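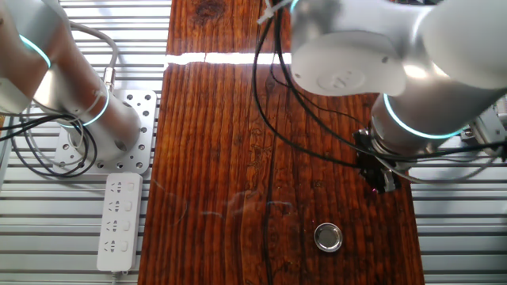

Lucía Goicoechea replied that I should stop re-uploading the whole file, please, and tell her exactly which row it quits on.

OK so, fair. I had run it four times by then and every run was leaving its own little pile of half-finished orders in the Tritton account (sorry, Lucía!). I'm putting everything in this one ticket from now on so Anselmo can follow it too.

What I'm trying to do: move our old customer list out of Nernico and into Tritton. It's 3,000 rows, one customer per row, with name, two address lines, phone and a notes column that people have been typing whatever they like into for years.

What happens: the progress bar zips along, gets to row 400, sits there a minute and then says "Import complete." It is very much not complete. I get 400 customers, all with names starting A through C, and no error log to download.

Things I tried before opening the ticket:
Different browser. Same.
Saved the file again as plain CSV. Same.
Logged out, logged in, cleared the cache. Same, plus I had to go find all my passwords again.
Deleted row 401 completely. Now it stops at 400 again, just with a different customer waiting next in line, so I figured it was some kind of plan limit.

Lucía checked the plan and there's no limit on it. She asked for the first 10 rows after the stopping point, which I pasted in for her, and she said they looked clean. Hmm.

Tuesday. Anselmo Robles had a go from the Narnport office and got further than me! His stopped partway through the Gs. Same file, same login. We went back and forth on the phone comparing settings, and the only difference we could find was that he had the "match existing customers" box unchecked and I had it checked.
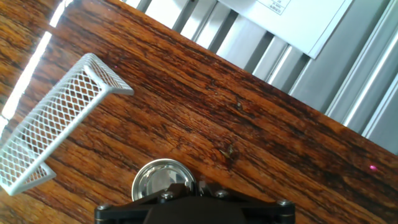 Table with the wire basket, Narnport

Unchecked the box, tried again, and I got to the Gs too. So that's one problem down. Lucía says the matching step works in batches and mine was timing out on the first one, and she's filed that with the developers as its own bug.

The G problem was us. There's a customer called Usuga Garden Supply (filed under G for reasons lost to history) and the notes field has a double quote that opens and never closes. Somebody was writing down a hose length in inches. Tritton was reading everything after it as one gigantic note, all the way to the end of the file. I took the quote mark out and typed "in" after the number.

Thursday. Wiped the test customers, ran it with the box unchecked, went to lunch. All of them are in! I spot-checked a handful at the end of the alphabet and the phone numbers are right. The second address line is landing in the county field on some of them, but I think I mapped that column wrong, so I'll redo it tomorrow before I bother anybody.

Lucía, can you leave this open until Monday? Anselmo wants to run the mailing labels first.

Contact support | © 2020 Tritton Help Desk | Back to top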